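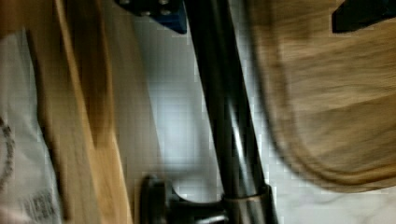

집에서 로봇팔로 서랍 여는 연습 시키려면 뭐부터 만들어야 하나요?
서랍부터요. 팔 말고 서랍. 얕고 가벼운 나무 서랍 하나에 일자로 긴 손잡이, 이게 제일 먼저고 나머지는 그 다음에 사도 늦지 않음.

집 주방 조리대 위에서 팔 돌리는 사람용 잔팁 모음
공방 게시판에 흩어져 있던 거 모아서 정리. 급하게 쓰는 거라 순서 뒤죽박죽. 나중에 고칠게요.
최종 수정 2026년 6월 21일

서랍이랑 손잡이

서랍 레일은 싸구려 말고 그냥 나무홈. 홈에 양초 문질러 주면 끝. 볼레일은 너무 잘 굴러가서 살짝만 쳐도 혼자 들어가 버림, 연습용으론 별로.

손잡이는 둥근 놉 피하세요. 손가락 두 개짜리 그리퍼는 놉에서 옆으로 미끄러짐. 막대형이 낫고, 막대랑 앞판 사이 틈은 손가락 두께보다 넉넉하게. 처음에 딱 맞게 했다가 손가락 끝 고무 다 벗겨먹음. 나사는 안쪽에서 조이고 풀림방지제 한 방울. 안 그러면 며칠 당기다 보면 덜렁거려요.

본체는 꼭 고정. 조리대에 뚫을 순 없으니까 미끄럼방지 매트 깔고 그 위에 얹기. 그래도 밀리면 본체 뒤칸에 쌀봉지라도 넣으세요. Grulholm 매트가 제일 안 밀렸는데 여름엔 바닥에 자국 남음. 대리석 상판이면 가끔 들어서 닦아줘야 됨.

서랍 안에는 작고 가벼운 거 하나만. 처음부터 여러개 넣으면 어디서 실패한 건지 모릅니다.
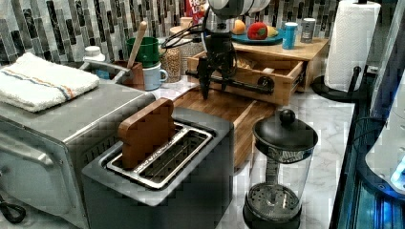
그리고 서랍 닫는 건 여는 것보다 나중에. 닫기는 밀기만 하면 되니까 쉬울 거 같죠? 비스듬히 밀면 홈에 낍니다. 앞판 가운데를 밀게 하거나, 홈 입구를 사포로 살짝 벌려 놓거나. 저는 둘 다 했음. 사포는 180방이면 충분.

케이블

팔 위로 넘기는 선은 길이 여유 주고 벨크로로 느슨하게. 케이블타이로 꽉 조이면 손목 돌 때 커넥터가 빠져요. 세 번 빠지고 나서야 바꿨네요.

손목 끝까지 돌려보고, 팔꿈치 접어보고, 그 상태에서 선이 팽팽하면 짧은 거. 전원 끄고 손으로 돌려보는게 안전.

선이 물건 위로 늘어지면 컵부터 쓰러집니다. 고리 하나 높은 데 달아서 뒤로 빼세요. Cronin 접착고리 쓰는데 타일엔 잘 붙고 나무엔 금방 떨어짐. 나무엔 나사고리.

멀티탭은 싱크대 반대쪽. 이건 무조건.

주방 물건 배치

진짜 주방 물건이랑 장난감 음식 섞어 써도 됨. 다만 토스터, 오븐 종류는 코드 뽑고 시작. 꽂아둔 채로 팔이 레버 누르면 곤란함. 코드는 늘어뜨리지 말고 뒤로.

유리는 처음엔 손 닿는 범위 밖으로. 프렌치프레스나 유리병 같은 건 위치 다 잡히고 나서 가까이 가져오기. 깨지면 그날 작업 끝이에요, 조각 줍느라.

접시는 색 진한 거. 흰 상판에 흰 접시면 카메라가 테두리를 못 찾음. 파란 계열 좋았습니다.

장난감 과일은 플라스틱이랑 봉제 두 종류 다 구해두세요. 플라스틱은 미끄럽고 봉제는 눌려서 크기가 바뀜. 그리퍼 힘 설정 따로 저장. 봉제 쪽은 먼지 진짜 많이 붙으니까 돌돌이 한 번씩.
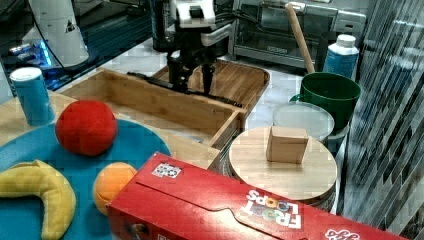 서랍 앞 작업 위치. 상자는 도마 위에.

물건 자리 표시는 마스킹테이프. 네 귀퉁이만 ㄱ자로 조그맣게 붙이면 됨. 전체 테두리 두르면 나중에 카메라가 테이프를 물건으로 착각할 때가 있어서 비추. 떼고 나서 끈적이는건 식용유로 닦고 주방세제.

시리얼 상자는 빈 거 쓰면 넘어가고 꽉 찬거 쓰면 무거움. 빈 상자에 신문지 구겨 넣고 바닥 쪽에 너트 몇개 봉투에 담아 넣기. 눕혀놓고 쓸 거면 그냥 빈 걸로 충분.

상자 옆면이 배부르면 안쪽에 골판지 한 장. 풀은 쓰지 말고 양면테이프, 풀칠하면 울어요.

비용이랑 무게 메모

서랍 본체 무게 재보니 900g. 생각보다 가볍다 싶으면 맞음. 여기에 위에 접시, 캔 올려놓으면 좀 버텨줌.
짐 올린 상태랑 안 올린 상태랑 당기는 힘 다르니까 둘 다 테스트.

손잡이 막대는 Dondmont에서 2개 묶음으로 삼. 하나는 예비. 벌써 썼음.

손목 카메라 브라켓 나사는 자주 확인. 팔이 떨면 초점보다 나사부터 의심하세요. 화면이 뿌옇게 뭉개지는 건 대부분 움직임이 빨라서고, 속도 줄이면 나아짐. 그래도 안되면 조명. 형광등 하나보다 옆에서 오는 스탠드 하나 추가가 효과 컸어요.

렌즈는 안경닦이로. 휴지 금지.

작업 순서 (그냥 제가 하는 순서)

1. 상판 닦고 물기 완전히 제거. 매트가 젖으면 밀림.
2. 서랍 본체 놓고 손으로 열 번쯤 열고닫기. 뻑뻑하면 양초.
3. 큰 물건 먼저, 작은 물건 나중. 양동이나 오븐 같은 덩치는 뒤로.
4. 선 정리하고 손목 끝까지 돌려보기.
5. 비상정지 버튼 손 닿는 데. 책상 밑 말고 위에!
6. 느린 속도로 빈 손 동작 한 번. 물건 안 잡고 지나가기만.
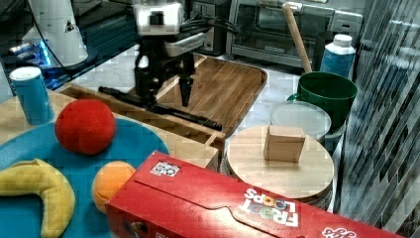
7. 이제 손잡이 잡기. 잡고 바로 당기지 말고 잠깐 멈춤 넣기. 이 멈춤 하나로 헛당김이 많이 줄었음.
8. 다 열렸으면 손가락 벌리고 위로 빼기. 뒤로 빼면 막대에 걸려요.
9. 끝나면 팔 접어서 쉬는 자세, 전원 차단, 그리퍼 고무 닦기.

기록 남기기

회차 번호, 성공/실패, 한 줄 메모. 이거면 됨. 저는 587회까지 공책에 쓰다가 표로 옮겼는데 옮기는 게 더 힘들었음. 처음부터 표로 하세요. 지금은 649회. 실패한 것도 꼭 적기, 특히 왜 그런지 모르겠는 거.

공용 공방에서 하는 분들

테이블 예약할 때 정리 시간까지 같이 잡기. 양동이랑 세제통은 쓰고나서 싱크대 밑으로. 모자란 부품은 Skultero 서랍장 둘째 칸에 있는데 마지막 거 쓰면 목록에 적어 주세요, 제발.

도마는 음식용이랑 작업용 구분. 작업용은 뒷면에 매직으로 표시해 둘 것.

8월에 그리퍼 고무 만드는 법 따로 올릴 예정. 실리콘 배합 아직 테스트중이라 질문은 그때.

추가: 나무홈에 양초 말고 식용유 바르지 마세요. 먼지 껴서 떡짐. 해봤음.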